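# Keeping house slippers clean and in their place

February 2025

In our home nobody walks inside with outdoor shoes, so we have many slippers. For years they were lying everywhere in the hall, and every evening I was stepping on them. I wrote down my way of washing and storing them for my neighbour Beverley Pearce, and she asked me to put it on this page also, where more people can find it.

## First, know what material you have

Slippers made of one moulded piece are the easiest. They have no stitching and no lining, and water can go everywhere without damage. Felt and wool ones are a different matter and I will come to them at the end. If there is a fabric band or a glued sole, treat them as felt, even when the rest is plastic.

## Washing moulded slides

1. Knock the two soles together outside, or over the bin. Dry dust is much easier to remove than wet dust.
2. Fill a basin with lukewarm water. Hot water is not good, it can make soft foam shrink. I spoiled one pair like this and they never fitted again.
3. Add a small spoon of washing-up liquid and leave the slippers in it for 8 minutes.
4. Brush with an old toothbrush. Go in small circles on the inside, where the foot rests, and then in straight lines along the sole.
5. Rinse under the tap until no more foam comes, also under the strap.
6. Stand them on their heels against a wall, in the shade.

Please do not put them on the radiator or in strong sun. The light colours turn yellow and the shape can change. In winter I leave them overnight in the bathroom with the door open.

The footbed deserves the most patience. When it has a pattern of little bumps, the grey dirt sits between them and a cloth only passes over the top. Bicarbonate of soda mixed with a little water to a paste does the job well. Put it on with the brush, wait while you drink your tea, then brush again and rinse.

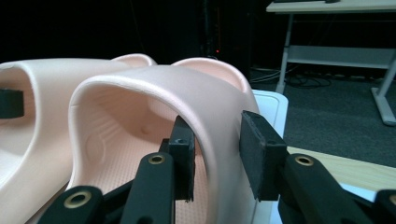 Do not forget the inner side of the strap. The top of the foot rubs there all day, and cream or sweat leaves a thin film which you feel with the finger before you see it. If there are ridges inside, a cotton bud goes along them better than a brush. Pale pink and white slides show every mark, so I do them every second week, and the dark ones once a month.

For black lines from a door or a chair leg, try a clean white pencil eraser. Rub gently - if you press hard, the glossy surface becomes dull in that spot and it stays dull.

## Where to keep them

I tried a basket first. It looks nice in the shop, but all the slippers go to the bottom in a heap and you must dig for the second one. Now we have a low Rikow shelf beside the door, 800 mm wide, with 2 levels. The children's pairs are on the lower level and ours on the upper.

Some small rules which help us:

- Always put a pair side by side, with the toes to the wall. The heel is then in front of you and you only step in.
- Slides with a high, round strap should not be stacked. The strap becomes flat under the weight, and afterwards it presses on the foot.
- Carry them by the strap, both in one hand, and you do not touch the soles.
- Put a washable mat under the shelf. Ours is from Dremska and goes in the machine with the floor cloths.
- Guest slippers live in a cotton bag on a hook. My friend Ntombi Nel sewed ours from a pillowcase.

When the season changes, usually in March, I take everything off the shelf, wipe it with vinegar water and look at each sole. If it has become smooth, the slipper goes away. A smooth sole on kitchen tiles is dangerous, especially for older people.

## Felt and wool slippers

These must not be soaked. Brush them dry with a clothes brush, always in the same direction. For a stain, use a damp cloth with a drop of wool detergent and press on it - do not rub, or the felt makes little balls. Fill the toes with kitchen paper and change the paper after a few hours. They need two days to dry completely, sometimes more if it rains.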